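6 July 2021
By Marleny Paucar

My arms are tired, and I'm blaming Mullimus! I spent most of June with a gripper in my hand, teaching by doing, over and over: close on the thing, lift it, set it down somewhere sensible, open, start again. We got 37 good runs out of my last session and threw out eight (I rush when I get hungry, and rushing makes for jerky runs). Soft fruit is my favorite so far. You really do have to slow down before the jaws meet, and I like to think that patience gets into the recordings too.

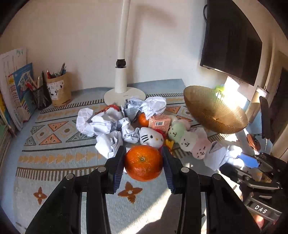
Mekdes Tefera wrote back to my last item to say that she still prefers driving the arm remotely, lag and all, and that two hours at the controls leaves her fresher than twenty minutes of squeezing by hand. Fair enough, Mekdes, but I can feel it when a grip is wrong, and I can't get that from a joystick!

We'll be trying both ways on the same tidying task next, so if you have a strong opinion (or a strong wrist), come find me or Amparo at Griltomcombe.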